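Home Explore Notifications Messages Profile

Hamisi Mabula
October 2019

Thread on how we're collecting the laundry demos at Astport. A few people asked after the last post.

1/ We started with remote control. One person at a desk with a controller, robot arm across the room, video in between. It works for picking up blocks. For cloth it was painfully slow, and the operator couldn't feel when the fabric was slipping.

2/ So we moved to hand-held grippers. You hold the tool, you do the task yourself, and the camera on the tool records what the robot's own camera would see. No arm needed while you record.

3/ Knitwear is harder than towels. It stretches, it bunches up, and the ribbing catches on the fingers. We lift it first, let it hang, then look for a corner or a hem to take with the other gripper.
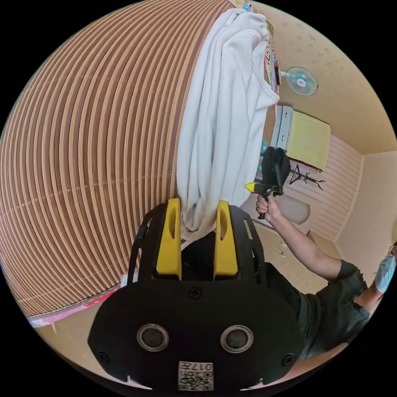
4/ Rules we give people on their first day: move slower than you want to. Close the fingers all the way before you lift. If you drop it, keep recording and pick it up again. The recoveries are useful.

5/ Target is 400 demos for the knit set by November. A good person gets through 50 in a morning and then needs a long break. Wrists get tired. We cap a block at 10 before people swap.

6/ We throw out nearly 5 percent. Mostly tracking loss when the tool is turned too close to the body.

7/ Remote control is still in use for one thing: corrections. When the trained policy gets stuck on the Hevetti arm, someone takes over, fixes it and hands it back. Those clips go into the next training run.

8/ Next up is pillowcases. Will post the folding order once we settle on one.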